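Henden Desktop Storage – User Guide
Section 4: Setting Up and Filling Your Drawer Unit and Open Box

You've got the parts out of the carton and wiped down, so now comes the fun bit! This section covers where to put the three-drawer unit, how to sort your small things into it, and how to use the open-top box that goes alongside. Set aside a full 90 minutes if you're clearing out an old desk at the same time. If you're starting fresh you'll need much less.

4.1 Placing the drawer unit

1. Clear a flat, level surface. A plain, light-colored tabletop is lovely for sorting because small things show up so well against it.
2. Set the drawer unit down with the fronts facing you. Leave enough space ahead of it for a drawer to open all the way.
3. Open and close each drawer once, starting with the bottom one. Each should glide without sticking. If one drags, take it out, check the runners for bits of packing foam, and slide it back in level.
4. Put the first few things you want to store on the table beside the unit, and leave everything else in its bag or box for now.
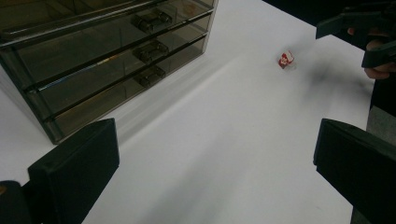

Žydrūnas Bite wrote in to say that the bottom drawer should always be filled first, and that doing it the other way around made the unit tip forward when the top drawer was pulled. Good advice, and we've added it to the steps below.

CAUTION: Open one drawer at a time. Two full drawers pulled out together can tip the unit.

4.2 Filling the drawers

1. Bottom drawer: heavy things. Staplers, tape rolls, batteries in their packaging, spare chargers.
2. Middle drawer: flat or long things. Rulers, strips of stickers, labels, envelopes folded once.
3. Top drawer: whatever you reach for all day long. Pens, clips, erasers, your favorite scissors (points toward the back, please).
4. Close each drawer gently and look at it from the front. The tinted plastic lets bright colors show through a little, so a colorful item placed near the front works as its own label – one of our favorite things about this unit!

NOTE: Don't pack a drawer above its side walls. Paper that catches on the drawer above is the usual cause of jams. If it happens, slip a ruler in flat, press the contents down, and ease the drawer toward you.

4.3 Setting up the open box

The open box is for things that won't sit flat or that come and go during the day. It also makes a great sorting tray while you work through the drawers.

1. Place the box near the far edge of your work surface, so the space closest to you stays free.
2. Check that the whole base is on the surface, with no corner hanging over.
3. Use the divider to keep two kinds of things apart. Try tall items on one side and loose little ones on the other.
4. Reach in from above and set things down – dropping metal tools in from a height can scratch the inside.
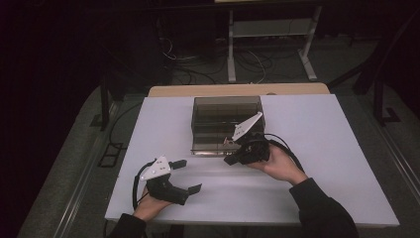

5. Once the box is almost full, stop and sort. Anything that has been in there for more than 5 days without being used can go into a drawer or back to wherever it lives.

CAUTION: Don't lift a loaded box by the rim on one side only. Use both hands and support it from underneath.

4.4 Cleaning

Wash the box and the empty drawers in lukewarm water with a drop of dish soap, then dry them with a soft cloth. Skip the scouring pads, and keep everything out of the dishwasher. Fingerprints show on smoky plastic, especially on top, and a barely damp cloth takes them right off.

For spare dividers and drawers, see Section 6. The Gorna label set (100 stickers, 2 sizes) fits the drawer fronts nicely.

Section 4 last revised April 2, 2024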